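OK, starting a thread on what I've been up to this spring, a few people asked why I keep posting about blocks. I'm teaching a robot arm to push things around a board. By hand, by remote, and occasionally by swearing at it. 🧵

Background, very short: I joined Marijke Hoekstra's little group at Jumwood in March. She'd already collected 200 demos before I got there, all with the arm in free-drive. You grab it, you walk it through the push, you let go, you save. Sounds great! My shoulder has opinions.

The trouble with doing it by hand is that YOU are in it. Your arm's in the camera view, your body leans over the board, and the policy learns from pictures with half a person in them. Then you step back, press run, and the robot is looking at something it never saw in training.

So we moved to remote control. I sit on a stool with a controller (we use the Modora one, the cheap model with the squishy stick) and drive the tip around from there. Height is fixed for the pushing part so all I have to think about is left, right, near, far. That's plenty.

First day of remote I got 2 usable demos. TWO. In a whole afternoon! I kept overshooting and then chasing the block back the other way, and you do not want a robot to learn that. It will, very faithfully.
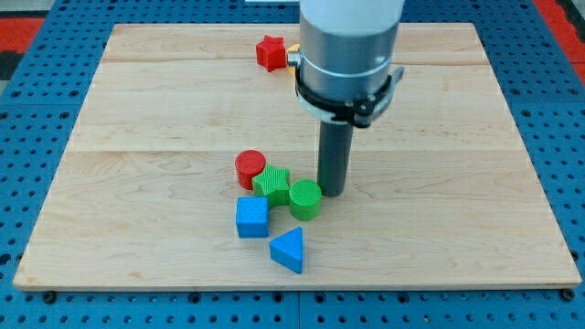
What fixed it was slowing way down on approach. Come in wide, get behind the block on the side you want to push from, pause for a beat, and then go. Marijke calls the pause "signing your name." I thought it was silly and now I do it every time.

Round blocks and square blocks want different hands, by the way. A cube you can push flat on the face and it mostly goes where you tell it. A cylinder wanders off the tip the second you're a hair off center, so you end up making lots of tiny corrections. Stars I'm still arguing with. You catch a point and the whole thing spins.

Also, crowding. If the blocks start out bunched together you can't get one out without nudging its neighbor, and you have to decide whether the nudge is part of the demo or a mistake. We went back and forth on this for a week. Current rule: a bump is fine, a shove gets deleted.

Count as of this morning, Tuesday, April 13, 2021: 444 keepers. Goal is 600 before we retrain. I do them in batches before lunch, when I'm still patient, and label in the afternoon.

Somebody asked if the old by-hand ones go in the bin. Nope! We keep them in a separate folder (Patwary, don't ask, it was named before me) and train with and without. Without is ahead so far but it's close and I wouldn't bet my bike on it.

If you're doing this at home: write down what the task was BEFORE you record, one plain sentence, "push the green star to the red one," that kind of thing. I have a pile of early takes where I truly can't tell what I was going for.

Next up is letting someone from the Urkasholm office drive from their end, with all the lag that comes with it. I'll post how it goes. Off to do another batch now, stars this time, wish me luck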